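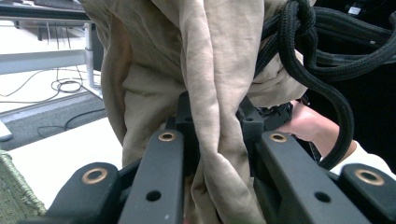

Zadinberg rents table linens for weddings, dinners and company events. Orders go out folded, and most cloths need a press before use. Deep creases in a beige cloth like the one shown come out with a steamer on medium. Bring questions to Clifford Dhillon at the front desk.

## How much notice do you need?

Two weeks. For more than 200 guests, or any booking in January, please allow a month.

## Do I have to wash the linens?

No. Shake off crumbs and put everything back in the bag. Wax and red wine are charged at replacement cost.
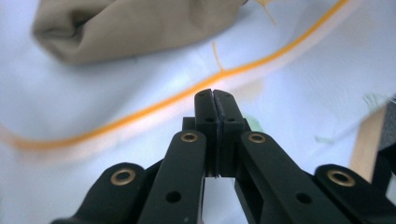

## Can I cancel?

Yes, up to 24 hours before pickup. After that the deposit is kept.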